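Technology > Automation > Bench Tests

December
By Yi-an Koo

Two Tips, One Arm: What a Plain Rod Can Do

The simplest tool in the Hornolau lab has no jaws, no suction cup and no motor. It is a rod with a rounded tip, held in a clamp at the end of the arm, and it moves things by pushing them. Dong-geon Jeon, who runs the bench, spent most of the fall comparing it with a two-finger gripper made by Clusine.

Both tools were given the same job: sort small solid blocks by color on a wooden board. The shapes include stars, hearts, cylinders, cubes and prisms. The arm, the controller and the overhead lighting stayed the same for both. Each tool got 800 trials, started from block layouts drawn at random.

The gripper was faster on cubes and cylinders. It lost time on stars, where the fingers often closed on a point and turned the block before lifting it. Jeon's team tried softer finger pads and a lower closing force. The pads helped with the hearts but made little difference to the stars.

The rod had the opposite problem. Any shape can be pushed, but a round-tipped rod touches a block at a single spot, and a push off the center line makes the block spin. The Hurus controller corrects for this by making short strokes and checking the camera after each one. Mean time per layout was 63 seconds, most of it spent backing off and lining up again.

Crowded layouts slowed both tools. The gripper needs room on each side of a block for its fingers. The rod needs room only behind the block, but a push on one piece in a tight group tends to move its neighbors too. Mathias Hauser, who wrote the stroke planner, now has it work on the outer pieces first and leave a touching pair alone if the colors already match.

Cost favors the rod. A worn tip is replaced in a few minutes, and there is no cable to run down the arm. Jeon still plans to keep the gripper for any task that involves stacking. The next round will use a narrower tip and the same board, with stroke length as the only other variable.

Related
Choosing a Wrist Clamp for Light Arms
Eun-seong Kwon on Camera Placement
Soft Pads, Hard Parts: A Gripper Review

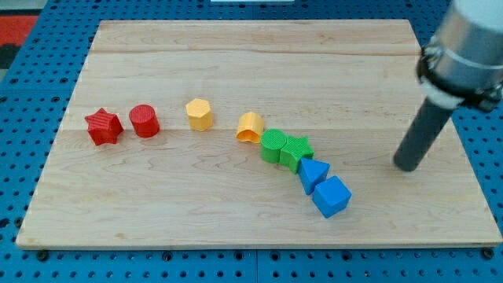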